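4. Data Collection in the Course

4.1 Setting

The work took place in a one-semester elective at Crenshaw, open to second-year students from any technical major. Most of the class had written some Python and few had touched a robot. The course met every Tuesday afternoon for a lecture and then moved to the lab, where teams worked until the building closed. We split the class into 9 teams. Each team was given a hand-held gripper with a camera mounted above the fingers, a set of household objects and a workspace on one of the lab tables. The arm itself, which we call Jedari after the lab that built its controller, was shared by all teams and booked in half-hour slots.

The assignment was the same for everyone. A team had to record demonstrations of a simple pick-and-place task with the hand-held gripper, train a policy on those recordings, and run the policy on the arm at the end of the term. Teams picked their own objects and wrote their own task description. The only fixed rules were that the object had to fit between the open fingers in at least one orientation and that it had to start and end on the table.

We chose hand-held recording over teleoperation for practical reasons. Teleoperation would have tied up the arm for the whole term, and in an earlier run of the course the booking sheet was the main source of complaints. With hand-held tools all teams could record at once. The cost is that the fingers in the recordings must match the fingers on the arm closely, in shape and in how they grip. Much of this section deals with how well that held up.

4.2 Procedure

Recording ran for 8 weeks. In the first lab session students learned to calibrate the camera and to move at a steady pace. We asked them to begin each demonstration with the fingers open and the object in view, approach, close, lift, place and back away. A demonstration that included a dropped object was kept, but tagged. Demonstrations in which the camera lost tracking were thrown out by a script, and the students could see the reason in the log.

Teams kept a written lab notebook alongside the recordings. The notebook template asked for the object, the table used, the lighting, the person holding the tool and anything changed on the hardware since the previous session. We graded the notebooks lightly, for completeness only. This turned out to be a mistake for the hardware field, which was often left blank or filled with "none" out of habit.

By the end of the recording period the class had submitted 516 demonstrations. After the tracking script and a manual pass by the teaching staff, 444 were left for training. The losses were not spread evenly. Two teams lost very little, while the team that called its project Curkinley lost a large share in a single session when the lens was smudged. We let that team record again during the exam review week.

4.3 Gripper Wear

The fingers were printed in-house from a single design and fitted with soft pads on the inner faces. The design was adapted from an older gripper used in the Sakberg project and was meant for short sessions with trained operators. Student use was harder on it. The tools were set down on their fingertips, closed on hard edges and carried around in backpacks.

The pads were the first parts to show it. Students tended to grip boxes near the corners, and they often dragged one finger along the table while lining up the other. A right-handed operator drags the left finger more often than the right, at least in the sessions we watched, and we expected the two sides to age differently for that reason. We did not log wear in a systematic way during the term, so we can only report what staff noted and what is visible in the recordings themselves. Figure 3 gives one view from the tool camera, with the fingers open in front of a box. The covering on the left pad is torn and peeling, and the foam on the right pad is intact.

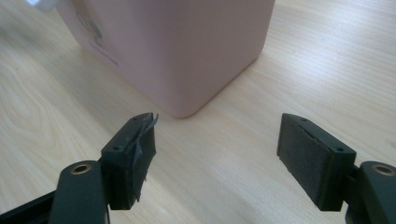 Figure 3. Tool camera view of a pale pink box on a wooden tabletop. Both fingers are open. Ragged black strips stand up above the front tip of the left pad.

Uneven pads matter in two ways. The first is mechanical. A finger with bare or loose covering holds a smooth box less firmly, and the operator makes up for this without thinking, by closing further or by tilting the wrist. Those habits end up in the data. The arm had fresh pads on both sides for the final runs, so a policy trained on such recordings may squeeze or tilt when there is no need to.

The second is visual. The fingers take up a large part of each camera image, and a policy can pick up on anything that stays in the same place from one demonstration to the next. Loose material near a fingertip is a poor thing to learn from, as it moves when the tool moves and is gone once the pad is replaced. We considered masking the fingers out of the images before training. Two teams tried it, but they also changed other settings in the same week, and we can't separate the effects.

Students were told at the start of the term to report damaged pads, and replacement pads were kept in a drawer by the door. Few teams used them. When we asked why in the course survey, the most common answer was that changing a pad meant calibrating again, which took time away from recording. Some students also said they had not thought of the pad as part of the data.

For the next offering we have made three changes. Each session now begins with a picture of both pads, taken with the tool camera and saved in the same folder as the demonstrations. Pads are replaced on a schedule - every second lab session - whether or not they look worn. The calibration step after a pad change has been cut down to a short check against a printed target, and the full routine is run only if the check fails.

4.4 Team Differences

Teams also differed in how they divided the work. In some, one student held the tool for nearly all of the demonstrations while the others labeled and trained. In others the tool was passed around. The first arrangement gave smoother motion and a narrower range of approach angles. We had not given any guidance on this, and the notebooks suggest that most teams settled into a pattern in the first session and kept to it for the rest of the term.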